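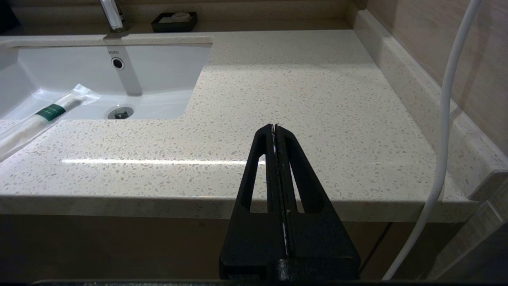 ## Jandale cottage – July walk-round before the first guests

Done between half nine and lunch, with the kettle on for most of it. Same list as last year plus the bits Chanida Tanasarn asked me to add after the Dendirville flat had its trouble with the boiler cupboard. OK means I'd be happy with my own mum staying there. LOOK means it wants doing but can wait. FIX means before anyone gets a key!

### Kitchen

- [x] **Worktop, joints and sealant** – OK. The pale speckled quartz still looks lovely and the sealant behind the sink is sound. Please keep the heatproof mats in the top drawer and mention them in the welcome folder, people will put a pan straight down otherwise.
- [x] **Sockets near the sink** – OK. Tested with the plug-in tester, all fine, no cracked faceplates.
- [ ] **Toaster** – LOOK. The crumb tray was disgusting (sorry, but it was). I've emptied it and it needs adding to the changeover sheet.
- [ ] **Kettle lead** – FIX. The outer sleeve has pulled away where it meets the plug. I've taken the lead home with me so it can't creep back into use.
- [x] **Fire blanket** – OK, on its hook by the back door, tabs hanging down where you can grab them.
- [x] **Fridge** – OK at four degrees after an hour shut. The door seal holds a slip of paper all the way round.

### Stairs and landing

- [x] **Handrail** – OK. I leaned on it properly, all my weight, and it didn't budge.
- [ ] **Stair carpet, third tread up** – FIX. The edge has lifted again! Thongchai Rattanakul glued it in spring and it held for a good while, but I caught my heel on it coming down with the hoover. I think it wants a proper gripper rod this time and a fitter to do it.
- [x] **Landing light** – OK, both switches working.
- [x] **Smoke alarms** – OK. Pressed the one in the hall and the upstairs one went off too, so the link is fine. Hoovered the dust off both.

### Bedrooms

- [x] **Window restrictors** – OK in the back room, stiff in the front but doing their job.
- [ ] **Bunk ladder** – LOOK. One bolt was loose and I've done it up by hand, but somebody with the right key should nip it tight. The top bunk is out of use until then – I've put the mattress behind the wardrobe.
- [x] **Blind cords** – OK, all on their cleats.
- [x] **Oil heater, 2000 watt** – OK. Lead is good, feet are solid, and it has its own wall socket. I've taken the extension lead out of that room altogether.

### Bathroom

- [x] **Hot tap** – OK. Ran it for a few minutes and it came out at a sensible heat.
- [ ] **Shower screen** – LOOK. The bottom seal has gone yellow and lets a bit through. Kurden do the replacement strip by the metre and we need about 1000 mm, so one length will do it with no join.
- [x] **Extractor** – OK. Noisy old thing, though it pulls.
- [ ] **Bath mat** – FIX. Half the suckers have gone. Bin it and buy another, there's no saving it.

### Outside

- [x] **Front steps** – OK, swept, no moss to speak of.
- [ ] **Side path** – FIX. One slab rocks when you step on the corner nearest the drain. Phetsri quoted 249 pounds to lift and rebed the row, and I'd just say yes, the other quote was 400 and they couldn't come until autumn.
- [x] **Gate latch** – OK.
- [ ] **Log store** – LOOK. Stacked too high for my liking and there are wasps taking an interest in the back corner. No nest that I could find, but I didn't go poking!

### Paperwork and bits for the folder

- [x] Gas certificate in date, copy in the hall drawer
- [x] Carbon monoxide alarm tested, still within its replace-by date
- [ ] Emergency numbers page needs reprinting, the old one has the surgery's previous number on it
- [ ] First aid box is short of plasters and the burn gel has expired

Chanida, could you order the bath mat and kettle lead today if you get a minute? I'll ring Phetsri and the carpet people this afternoon, and Thongchai has the big toolbox so I've asked him to do the bunk. Spare key is back in the key safe.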